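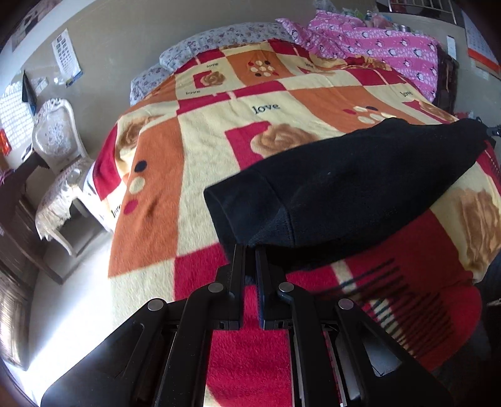
Hand gripper over the bed, fingers slightly apart, black knit garment just past the tips.

Stillis notebook, garment pickup, October 2018
5 min read

Picking up where I left off with the bedroom work, and I'm writing this while my wrist still remembers it, which it certainly does. The task for this stretch is the plainest one we have: reach the cloth, close on an edge, lift, carry it toward the foot of the bed, set it down, let go. Simple to say. I have now done it so many times that I catch myself picking up my own socks with thumb and forefinger, palm flat, like a crab.

The target is 600 clean passes before we hand anything to the Idine people for training, and I want to be strict with myself about the word clean. A pass is clean if the fingers close once, the cloth leaves the blanket, and the tool doesn't change its mind halfway. If I fumble and regrasp, it goes in the other folder. I'm keeping that folder, mind you. In March we threw the fumbles away and I was sorry later, when the arm fumbled and had never been shown what a person does next.

On the blanket. I had a long talk with myself about whether to ask for a plain sheet, and I'm glad I left things alone. It's a fleece in cream, orange and red squares with big brown roses, patches of polka dots, and the word "love" printed all over the place. The black garment shows up against it beautifully as a whole shape. The cuff is another matter. Over the cream it's an easy read for the segmenter, but slide the same cuff onto a brown rose or one of the dark dots and the outline starts to wander. I ran the same clip through the old Zamudio labeler just to be sure I wasn't blaming our own code unfairly, and it wandered too, in nearly the same spots, so there's some comfort in that.

The black fingers on black knit are the bigger headache. Once the fingertips are right up to the cloth, the tool and the garment run together in the picture and the closing moment gets hard to place from the image alone. For now I'm taking the closing time from the finger encoder and leaving the image out of it. I'd like to try a strip of light tape on the inside of each fingertip. Small thing, but I would want it on the arm's fingers as well, or we'd be teaching with one hand and asking for the work with another.

Approach. I've settled on coming in from the foot of the bed with the fingers pointing toward the headboard, and I aim for the cuffed end whenever I can get at it. The cuff is thicker and gives the fingers something to bite. Middle-of-the-cloth grabs do work, only they bring up a kind of tent, and then the carry swings and the landing is a heap. Cuff grabs hang long and lie down nicely. I know we want variety, so I'm doing a share of the middle grabs on purpose, and marking them as such in the sheet with an M.

Speed is where I have to confess. Played back, my early passes are much too quick. I reach for a sleeve the way I'd reach for a sleeve at home, and the arm can't keep up with that, so the replay smooths the whole reach into mush. Counting under my breath helps. So does breathing out on the close, which sounds silly written down, but the traces from the passes where I did it are lovely and even, and I'd recommend it to anyone taking a turn.

Light. The daylight comes in from the window behind the monitor, over on the left, and the strip of tile between the cabinet and the bed gets very bright. When I swing the tool that way the exposure drops and the bed goes murky for a moment before it recovers. So: finish the carry toward the right whenever the task allows, and when it doesn't, pause before the swing so there's a steady stretch on either side. I did think about drawing the curtain. I'd sooner have the model meet a real window now than at the demo.

Tracking has been good to us in this room, I must say. There's so much for it to hold on to: the pink quilt heaped up by the headboard, the calendar on the wall, the chart on the other side, the carved chair with its lace. Compare that with the white-walled room at Wundeo, where the pose drifted if you so much as looked at the ceiling. The only trouble comes at the very bottom of the reach, when I'm close in and there's nothing in view except fleece. The fleece gives under the tool, too, and the height estimate gets a little dreamy. Keeping the wrist tipped so that the headboard end stays in sight seems to cure most of it.

Session length. I'm holding to 24 passes and then a break. Past that my elbow creeps out and the path takes on a hook that wasn't there before — you can see it plainly if you lay the traces over each other. I'd like us all to use the same block size so that the tired ones don't all come from whoever is most stubborn (me).

Two things I got wrong, for the record. I forgot to do the open-close check at the start of a block, so that block has no zero for the finger gap and I've set it aside until I can work out whether the end-of-block check will do instead. And I was tidying the cloth between passes without thinking, smoothing it out with my free hand so that it began in practically the same shape over and over. Very natural, very bad for us. From here on I drop it from shoulder height and take what I get, even when what I get is a miserable little knot.

The linkage has started to feel stiff toward the end of its travel. I've gone over the pivot screws and backed them off by a hair, and the fingers now open freely without any wobble that I can feel. If you pick up the tool and it squeaks, please write it down here before you oil anything, I'm trying to see whether it goes with the fuzz. Fleece sheds more than you would think, and it gets into the joints.

Still open:
- light tape on the fingertips, both tool and arm, then one block with and one without
- drops that land half over the edge of the bed, we have hardly any
- ask Idine if they want the M passes mixed in or kept apart
- a second garment, something thin and pale, to see what the pattern does to us then
- lint brush for the kit bag

Next block starts with the two replays that stalled on the arm. I want to watch both all the way through before I put any more passes on top of them.

Stillis workshop notes | Contact | © 2018 Stillis | Back to top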